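Flellow Peel-and-Reposition Wallpaper, Small Florals

Home > Walls > Papers > Flellow by Zurach

If you have ever stood on a stepladder holding a sheet of wet wallpaper over your head, wondering which of your arms would give up first, this range is going to make you very happy. Flellow is a self-adhesive paper with a low-tack back, so you can put a length up, decide it has wandered off to the left, peel it away and have another go. It's the paper we reach for at home, and most of us in the Kandthorpe shop have at least one wall of it by now (the stockroom has three, but that got out of hand).

The small florals are the heart of the range. They were drawn by Thérèse Lavoie, who worked up the first ones from pressed flowers in her grandmother's cookery books, and they have that lovely slightly faded look you find on the inside of an old drawer. The repeats are short, which makes them easy to match and very kind to small spaces: box rooms, alcoves, the backs of bookcases, the bit of wall beside the loo that you never know what to do with.

What it's like to use

The paper has a matt face with a faint tooth to it, a bit like good drawing paper. It doesn't stretch when you pull it, so the pattern stays true from top to bottom. The backing sheet is printed with a cutting grid and comes off in one long piece. Peel a hand's width, fix the top edge, then work down with a felt squeegee, pulling the backing away with your other hand as you go. You'll find your rhythm by the second drop.

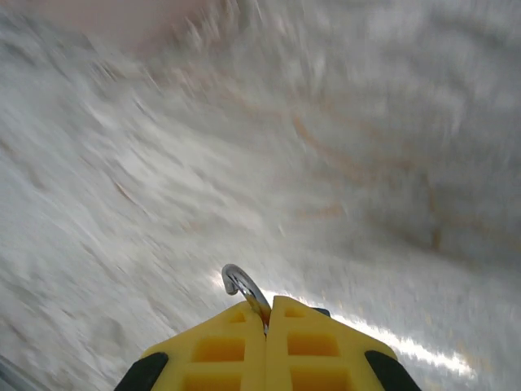

Corners need a little more care. Old houses are hardly ever square, and a length that runs straight round an inside corner will start to lean on the far side. Cut it so that it turns the corner by a finger's width, then hang the next length to a fresh plumb line and let it overlap. With a busy little floral the join disappears almost at once. For outside corners, warm the paper gently with a hairdryer and smooth it round with your palm.

Size and ordering

Each roll covers a generous run, and we cut from the same batch for every order, so please buy all your rolls together if you can. If you do need one more later on, send us the batch number from the label and we'll look for a match. There are 333 rolls of the small florals coming in the January delivery, and they tend to go quickly in the lighter grounds.

Roll width: 70 cm
Pattern match: straight
Finish: matt, wipeable with a barely damp cloth
Removal: peels off dry from sound, painted walls
Minimum order: 2 rolls
Samples: A4, posted in a flat envelope

Do get a sample first! Colours shift a great deal between a north-facing bedroom and a sunny landing, and the lavender and grey grounds shift most of all. Stick it up with its own backing, leave it there for a few days and look at it with the lamps on as well as in daylight. You can move it round the house as often as you like.

Choosing what goes with it

We get asked a lot about mixing patterns, and our answer is always to be braver than you think. A tiny floral reads almost as a plain colour from across a room, so it will sit quite happily next to something with more movement in it, such as a veined stone, a wood grain or a big loose check. Keep one colour running through both and the rest looks after itself. Bergeron's table coverings are very good for this, and we stock the greys and beiges alongside the paper.
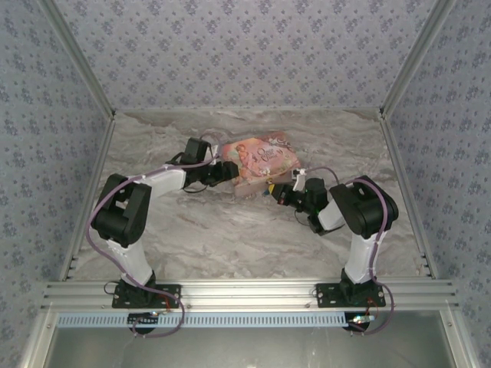 Preparing the wall

Flellow likes a clean, smooth, fully dry wall with a sound coat of emulsion. Wash off any grease with sugar soap, rinse, and give it a night to dry. Fresh paint needs much longer, so check the tin and then wait a bit more. Bare plaster should be sealed first. Heavy woodchip won't work, sadly, and neither will anything chalky, as the adhesive will lift the dust and let go.

What customers have said

We asked people to tell us how they got on, and 1,472 of you wrote back, which kept us in tea and reading matter for weeks. Lots of you had papered furniture as well as walls. Drawer linings came up again and again, along with stair risers, wardrobe doors and one very smart hen house (inside, under cover, and the hens seem to approve).

The commonest grumble was about the cardboard tubes arriving dented, so Zurach has moved to a thicker one. Keep the tube if you have space for it. Offcuts store best rolled with the pattern facing out, backing still on, somewhere away from the radiator.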